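Stop Putting a Timer on Dinner

January 18, 2025

Quick one today because I have to be out the door soon. But this has been bugging me all week.

Recipe times are lies. All of them. "Ready in 20 minutes." Ready for who? Someone with a sous chef and no kids?

I tried a lentil soup off Yorath, that recipe app everyone at work got into. Said 25 minutes on the card. Took me an hour and 2 minutes, and I wasn't even slacking – I'd read it through first like you're supposed to. The trick is in the ingredient list. "One onion, finely diced." "Three carrots, peeled and grated." "Garlic, minced." That's not a list of ingredients, thats a list of jobs. And none of those jobs are on the clock. The clock starts when a tidy little bowl of diced onion hits the oil.

And caramelized onions in ten minutes. Come on. Never happened in my kitchen, not once. Forty-five if I'm paying attention.
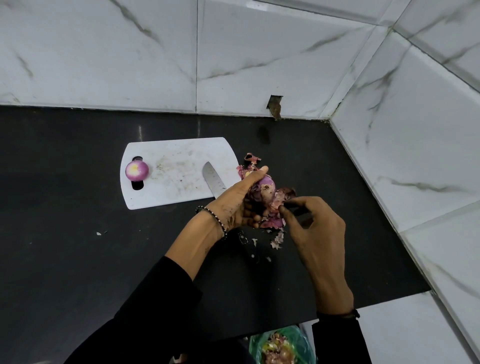
My friend Izzati Nasution thinks I'm being petty. Her line is that the number is just marketing, everybody knows it, you double it and move on. Fine. She's been cooking since she was nine. But the people who need the number most are the ones who don't know to double it. My cousin Puspita got her first apartment last March and picked her weeknight meals purely by the time on the card. Ate at 9:30 most nights. Figured she was slow. Figured she was bad at it. She went back to takeout by summer and I don't blame her.

That's the part that gets me. A wrong number makes a beginner feel stupid. You follow every step, you're still chopping when you should be eating, and the only explanation on offer is you.

I get why it happens. Put "1 hour 10" on a recipe and people scroll past. I scroll past! We all want the short one. So every site shaves a little, then the next one shaves more, and now we have 15 minute curries with 14 ingredients.

What I'd like is pretty boring. Start the clock with the groceries still in the bag. Have one normal person cook it, someone who owns one decent knife and has to stop and look for the cumin. Write down what they got. Include washing the pot if its a pot you need twice. If it comes out to 43 minutes, say 43. I would trust that site forever.

Or drop the number completly and say "weeknight" or "got a free afternoon." My grandmother's cards had no times at all, just "until done," and we ate at six every day.

Ok, gotta run. Soup's leftover tonight. Four minutes in the microwave – I timed it.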